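Cold Chain on a Short Clock

Postano runs 20 refrigerated trailers between the packing sheds at Manuris and the port, a trip of 400 kilometers. Most of the load is soft fruit. The rest is cut flowers, which travel at a different temperature and go behind a movable bulkhead.

Until February the company set one temperature per trailer and logged it at the reefer unit. Shinji Tanabe, the operations manager, replaced that with probes at the door, the bulkhead and two pallet positions. The door probe ran 4 degrees warmer than the unit reported on every summer load he checked.

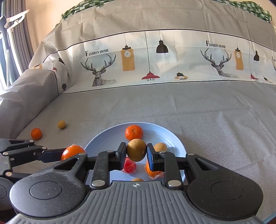
A small round fruit held above a light-blue plate.

The fix was mostly in the loading. Pallets now stand clear of the side walls, and the dock crew has 60 minutes from cold room to sealed door. Loads that miss the limit go back for re-cooling, and the shed pays for the delay.

Miyuki Tamura, who buys for the importer Papadakis, now asks for the probe log with each bill of lading. "I read the door figure first," she says. Postano plans to fit the same probes to the trailers it leases from Trener.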